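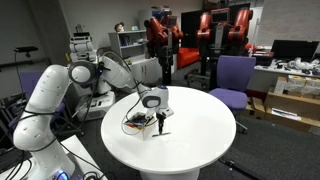

Going to an open day with a notebook full of kitchen-drawer problems is probably not what the organisers at Tarnside had in mind, but I came home with more tidying tips than I've had from any magazine this year, so here they are. I stayed 33 minutes longer than my parking ticket allowed. Worth it!

The morning's demonstration was all about picking small things up and putting them away, which is my whole life, frankly. Dayana Nava ran it and let us ask as many daft questions as we liked.

## Give every small thing a box with low sides

If a gripper has to reach down past a tall rim it bumps the rim, and so do your knuckles. I've swapped the deep tub by my cooker for a shallow open box and I can get at the food clips without tipping the lot out. Keep it to one layer if you can bear to. Mine had 18 clips in it, and I own perhaps four bags that need clipping.

## Clear a landing spot first

Dayana's rule was that you decide where a thing is going before you lift it. I'd never thought about it, but half the mess on my worktop is stuff I picked up and then had no home for (scissors, mostly, and that blasted jar opener). Now there's a bare patch beside the kettle, about as big as a dinner plate, and it stays bare.

## Stand your tape on its edge

Flat rolls pick up fluff and crumbs all round the sticky side, and then you spend ages scraping about for the end. Upright in a snug little box they keep cleaner and you can whip one out with two fingers. Fold the end over on itself by a centimetre before you put it back.
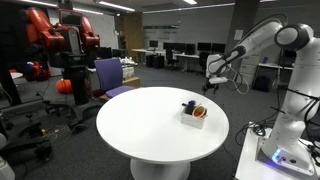

Bernadette Holloway wrote to me after I'd mentioned the tape business in April's newsletter: I tried this in the shed and the rolls kept toppling, so I put a jam jar in beside them to wedge them up. Masking tape is fine like that but my old parcel tape still goes gummy in the heat, box or no box.

Good thought about the jar, and yes, parcel tape wants to live indoors. Mine's in the hall cupboard now.

## Loop your leads loosely

I asked about cables, as I've got a hand mixer whose flex has split right by the handle. Big lazy loops are what you want. Wrapping it tightly round the body of the mixer puts all the bend in one place, and there goes your flex. I hang mine from a cup hook with a bit of garden tie. The split one has gone to be mended, so please don't write in and tell me off.

## Slow down for the last inch

This was my favourite. Move as briskly as you like across the worktop, then go gently for the bit where you set the thing down. I've chipped 2 saucers in my time by plonking. None since!

They do another open day in spring and I've already put my name down. If you go, take a cushion and wear flat shoes, and park up the hill, where it's free after ten.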